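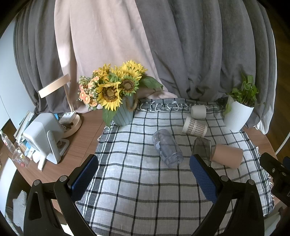
Getting the cups upright is the easy half, according to Anjana Nanayakkara; the hard half is deciding which one to go for first, and the student team at Flistwood College has changed its mind on that more than once since July.

The team's project, named Tian, is a table-clearing exercise for a two-jaw gripper with padded inner faces. Training material is recorded by students working a hand-held gripper over an ordinary household table set with cups and bottles. The club had logged 778 recordings by the close of term, each about 60 seconds long.

Light cups tipped on their side remain the main source of failed grasps. If one jaw makes contact early, the cup rolls before the second jaw closes. Chaminda Debnath said the software now slows the approach over the last 9 centimetres, and that clear plastic is still located less reliably than paper or ceramic.

Tian will be entered in the tidy-up class at the Arnley student robotics meet. Entrants get 4 runs on an unfamiliar table, with the best two counted. Points are lost for any item that leaves the table. The Havlow workshop will stay open until 9 pm for testing before the meet.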